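Stop buying robots for the demo

15 May 2023

I sat through another launch video last week. Trevis this time, new arm, lots of slow piano. It folds a towel. It hands someone a cup. Everyone claps, and I'm meant to want one.

I don't. Or not yet. What I want is the boring sheet: how long does it run before someone has to walk over and press reset? 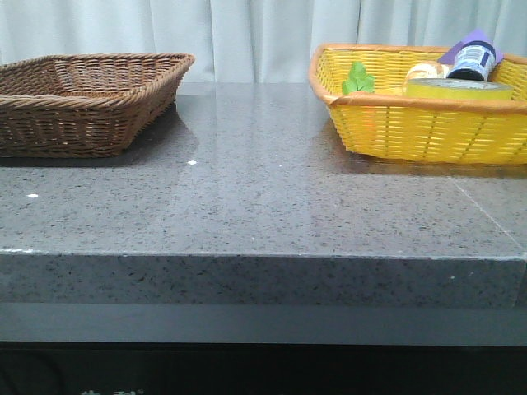
Countertop with two baskets.

Drukus did publish that number in August, and got laughed at for it. 36 hours between stops. People called it poor. I thought it was the bravest thing a robot firm had done in years — a real figure, one you can plan a shift around. 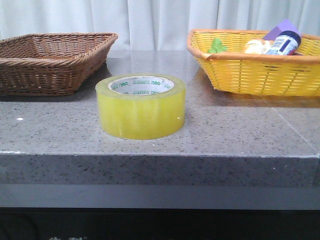

Should a small firm wait before buying its first robot arm?
Wait until the seller will put its fault record in writing, then buy the cheapest one that does your dullest job.

Price is the other thing. The arm is the small bit. Then there's fitting, guards, training, the support plan you cant get out of. Irnura quoted a bakery I know of 70 pages of terms. Seventy! For one arm on one bench.

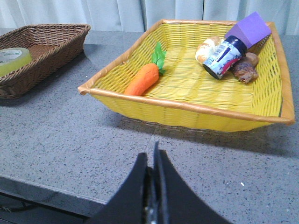 Support contracts are where the money goes and where buyers get hurt. You pay every month, you wait five days for a call back, then the fix is a software update that moves all the menus. And the test jobs sellers show you are so kind. A toy carrot in a yellow basket is a fair place to start, but my bakery has flour on everything and trays that come back bent. Show me that. Show me it at the end of a long shift, with the lights half off.

Subramaniam, to be fair, let buyers bring there own mess to the showroom. More of that please. It costs them a few sales

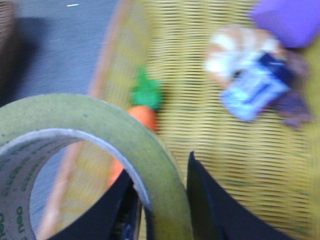 and it saves them a lot of angry phone calls later, which must be worth something. I'd make it a rule — no sale without a day on the buyer's own work, faults written down, both sides sign. If the arm is good it'll pass. If it isn't, send it back and keep the deposit out of it.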